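Ticket 821: Quote for second arm, Graser cleaning cell
Status: waiting on purchasing
Queue: Equipment planning

Hi again, me with the budget thing! Quick recap for whoever picks this up. We want a second arm for the Cheetham bathroom work, and the Drestholm quote came in at $764 a month on a lease. Fine by me, except the form won't let me save it. I enter the lease, hit submit, and it flips back to "one-time purchase" with a zero in the total (every single time).

Tried so far: a different browser, logging out, and typing the amount without the dollar sign. Then I picked Bistitz as the vendor just to see, and that one saved on the first go, so I'm guessing the Drestholm vendor record is set up wrong.

Update, Thursday: purchasing asked what the arm has to reach before they'll sign off on the size. Tank lid height, with small stuff sitting on top, like so: 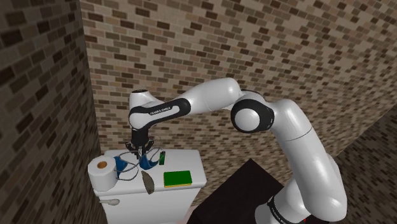
Attachment 2: sim view, Franka Emika arm over the tank lid, gripper above the blue item, sponge off to the right

So please quote the same reach, no bigger! Can someone fix the vendor record before the lease offer runs out? It's only good for 8 more days.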